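From: allgate-home list
Subject: Re: [allgate-home] Getting a table finish clean without wrecking it
Date: 1/31/21

Hi all,

Jumping in on the table thread because I just spent most of a weekend on mine and I have opinions now! Quoting the original so you don't have to dig:

> We picked up a Tevura table secondhand, the pale one with the
> wood grain, and the top has a kind of dull film on it. Dish soap
> takes it off for a day and then it's back. I've been told to use
> oil, told never to use oil, and told to sand the whole thing.
> Is there something in between? It's our only table, so I can't
> have it out of use for a week.
> Also, what do people do about heat marks?

Please don't sand it yet. My guess is that the film is old polish, or the soap itself. I had the same trouble with ours (also a Tevura, also light) and kept adding more soap, which made it worse, of course. What finally worked was warm water with a small splash of white vinegar, a cloth wrung out until it barely felt damp, and then a dry cloth right behind it. Go with the grain. I did 2 passes, had lunch, and did one more.

I'd stay away from the oil too. If there's a sealed finish on there the oil has nowhere to go, so it just sits on top and collects crumbs (ask me about the spring I tried the Vida stuff, the kids' homework stuck to it until April).
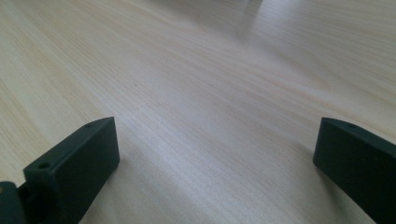

Can you use a melamine sponge on a table with a smooth finish?

Only very lightly and only on a spot that won't come off any other way, as it's a fine abrasive and can leave a dull patch.

On heat marks, I've had so-so luck. A hair dryer on low helped one cloudy ring and did zip for another. We switched to the thick Fireo trivets after that, 3 of them, and they live on the table full time now. They were over 50 bucks for the set, which I grumbled about, but I haven't had a new ring to fight with.

Oh, and whatever you try, do it on the underside of an overhang first, or way down at one end. Let it dry all the way before you decide if you like it. Pale tops look blotchy while they're damp and I panicked for no reason.

If the film comes back after the vinegar, write again and tell us what the previous owner used on it, if you can find out. Somebody here has probably scrubbed off the same stuff.

> I can't have it out of use for a week.

You won't need to. We ate dinner on ours the same night.

--
allgate-home mailing list
To change to digest mode, reply with DIGEST in the subject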